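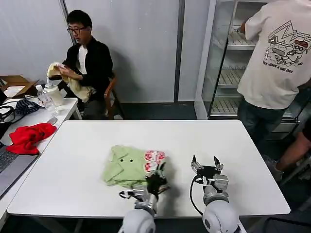
Peadar Mac Suibhne asked that this section begin with the cables, as both of his first two rebuilds failed there and not in the software. His note on the earlier draft read: "Move the strain relief ahead of the gripper calibration. If the loop is wrong you will calibrate twice." The order below follows that note.

Section 5. Wrist cable, gripper and first cloth run

5.1 Before you start

The two-arm Skandance build must be bolted down and must have passed the joint check in Section 4. You need a 2.5 mm hex key, four reusable cable ties, a felt pen, and two pieces of cloth that differ in color from the tabletop and from each other. Cotton is preferred. Fleece sheds into the finger slides.

The Sultbridge workshop copy of this guide refers to the arms as A (left) and B (right), seen from the base side of the table. The same letters are used here.

CAUTION: Switch off the supply at the Cengate power box before touching any connector. The stop button halts motion but leaves the gripper lines live.

5.2 Routing the wrist cable

1. Switch off the supply. Support the forearm by hand while the brakes set.

2. Plug the gripper cable into the wrist connector and turn the collar until the mark lines up with the dot.

3. Turn the wrist joint by hand to the end of its travel, away from the cable side. Hold it there.

4. Form a loop between the gripper and the first tie point. The loop should stand clear of the forearm at full rotation without pulling straight. On our arms this took 244 mm of free cable, measured from collar to tie.

5. Fit the first tie. Do not pull it tight. The cable should slide when pushed with a thumb.

6. Turn the wrist to the opposite end of its travel and check that the loop does not fold under the fingers.

7. Fit the remaining ties down to the base. Trim nothing until 5.4 is complete.

8. Repeat for the other arm.

Note: The loops on A and B need not match. Raffaele Testa routes B on the outside, which gives more room between the arms but catches on sleeves if someone leans over the table.

5.3 Gripper calibration

1. Clear both grippers of cloth. Switch on the supply and wait for the status light on each arm to stop flashing.

2. Open the Zamani control panel on the laptop and select Gripper, then Arm A.

3. Press Open. The fingers should move apart at an even speed and stop without a knock. If they knock, lower the open limit by one step and press Open again.

4. Press Close with nothing between the fingers. Record the raw position shown. A normal value is near 1,918. A reading far below this means that a finger is on backwards or a slide is dirty.

5. Press Save Zero.

6. Place a single layer of cloth between the fingers and close at grip force 5. Pull gently. If the cloth slips, raise the force one step at a time.

7. Write the final force on the wrist with the felt pen. Repeat for Arm B.

CAUTION: Grip force settings over 63 will mark thin cotton and can crack the finger pads. The panel does not block them.

5.4 Setting the table height

The software has no means of finding the tabletop. It goes where it is told, and a wrong height will press the fingers into the table until the arm faults.

1. Move Arm A over a bare part of the table in slow mode.

2. Lower the arm until a sheet of paper just drags under the fingertips.

3. Press Set Surface. Raise the arm before releasing the enable switch.

4. Repeat at each corner of the reach area. If the readings differ by more than 3 mm, level the table and start again at step 1.

5. Repeat for Arm B.

5.5 First cloth run

1. Lay one cloth within reach of both arms. Leave it slightly rumpled. A perfectly flat cloth is harder to pick up than one with a ridge.

2. Select Single Pick, Arm A, slow mode.

3. Keep hands and drawstrings outside the reach area. Press Run.

4. When the gripper has closed, pause the program and look at the wrist loop. It should not touch the cloth.

5. Resume. If the pick succeeds five times in a row, add the second cloth so that it overlaps the first and repeat.

6. Switch off, then trim the cable ties.

Note: Strong light from one side throws an arm shadow across a white top. If picks land short on that side only, move the lamp before changing any offsets.

If the arm faults during step 3, go back to 5.4. If it faults during step 4, go back to 5.2. Fault codes are listed in Section 8.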